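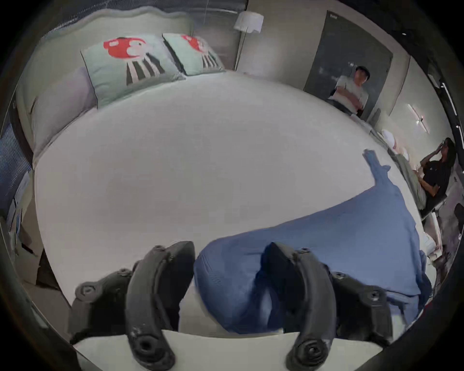
Figure 4.1 A smooth white sheet, a plain pillow, and two mint-green throw pillows against the headboard.

Chapter 4
The Bed

I put the bed ahead of the closet in this book, and my old teacher Myrto Kyriakidis would have grumbled about that (she always began with closets!). But a bed is the biggest flat thing in most bedrooms, and when it's smooth the whole room looks calmer, even if the table beside it is still a mess. Take another look at Figure 4.1 — the white sheet does most of the work, and then those two printed pillows, with their red shapes and white spots, get to have all the fun.

My first real job was making beds at the Istenent guesthouse, which had 32 rooms and one very slow elevator. I was terrible at it. I tugged every sheet from the foot end and wondered why the top kept sliding down. In this chapter I'll show you how I do it now, starting at the head and working along one side before I walk around to the other.

We'll do sheets first, then sleeping pillows, then throw pillows, and I have opinions about how many of those a person needs. Set aside 20 minutes for your first try and keep a spare sheet handy for the corner practice on page 135.

Words to know in this chapter: fitted sheet, flat sheet, sham, throw pillow, headboard, drop.

4.1 Getting the Sheet Flat

Strip the bed all the way down before you start. Yes, the pillows too.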